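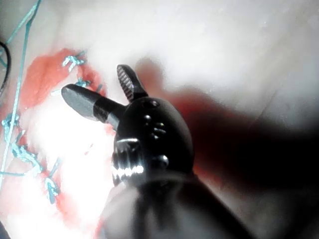 Turquoise stitches along the red area, with the frayed ends on the knotted one

Wellholm Boards > Practical Skills > Suturing and Knots
Topic: Thread ends fraying after the cut

ridgeway_ot
Posts: 92
March 2, 2021

Picture at the top. It's the knotted stitch near the upper end of the red patch I'm asking about. The ends are short and they've splayed out. The thread is Zeltum practice thread in turquoise, bought as a 100 metre spool.

My knots hold when I pull on them, so I'm not too worried there. What I'd like to know is whether the fraying matters and what causes it. I cut with ordinary stitch scissors. I do a double throw followed by two singles, and I try to leave the tails the same length each time.

Would also take any comments on colour. I picked turquoise to have something that shows up against red.

mallowfield
Posts: 400

Scissors. Try a new pair before you change anything else. Blunt blades chew the thread and the strands open up when you let go. If it's a braided thread it will do this far more than a single strand one.

Colour is good. I can pick the stitches out straight away.

tern_and_tide

I don't think it's the scissors, or not only. I've used Zeltum for a couple of years and it frays off the spool. Cut a length with a fresh scalpel blade and leave it on the bench, and the end still opens up after a bit of handling. It's cheap thread. The Binora is dearer but the ends stay together.

On whether it matters: for practice, no. You're training your hands.

mallowfield

Disagree with that last part. If you get used to ignoring the state of your tails you'll carry on ignoring it. Tails that have gone fluffy are also harder to judge for length, and we get marked on length.

tern_and_tide

Depends who is marking. We were told to leave enough that the knot can't slip and that was the end of it.

quietcorner7

Are you grabbing the tail with the instrument when you tie? That's what did it for me. I was gripping the same bit of thread each time, right where I was going to cut, so the end was already crushed before the scissors got near it. Now I hold further out and cut well inside the part I've held.

ridgeway_ot

quietcorner7, yes, I do that. I grip close to the end because I'm trying not to waste thread. I'll try holding further out.

mallowfield, the scissors aren't new either, so it could be both. I'll change one thing at a time.

mallowfield

Don't be mean with the thread. You've got a whole spool of it.

harrowlane

Bit of a different point. The edges of that red area look irregular to me, and I find ragged edges a lot harder to learn on than a clean straight cut. You end up fiddling with the bite on every stitch. If you're at the stage of working on knots I'd use a pad for that and save tissue for spacing and depth. The Dagdag pad is fine and it wipes clean.

tern_and_tide

Pads teach you very little about tension. They don't tear when you pull too hard. I'd stay on tissue, ragged edges and all.

harrowlane

They do tear, mine has split along two of the cuts. But I agree it isn't the same. I only mean for the knots.

quietcorner7

I do both. Pad in the evening when I've got ten minutes, tissue when I've got time to clear up after. Wetting the thread first also helps with the fraying, by the way. Just run it through damp gauze.

mallowfield

Damp gauze works on some threads and makes others swell. Test a bit first.

ridgeway_ot

Update. Held the thread further out and kept the old scissors. Much better, though a few of the ends still opened. Then borrowed sharper scissors and those were better again. So I'd say mallowfield and quietcorner7 were both right. Haven't tried the gauze.

I've got plenty of Zeltum left so I'll finish it before I look at Binora.

tern_and_tide

Fair enough. Does anyone know if Binora comes in turquoise? I've only seen the black and the violet.

harrowlane

It was listed last June, in the short packs only. I haven't seen it on a spool.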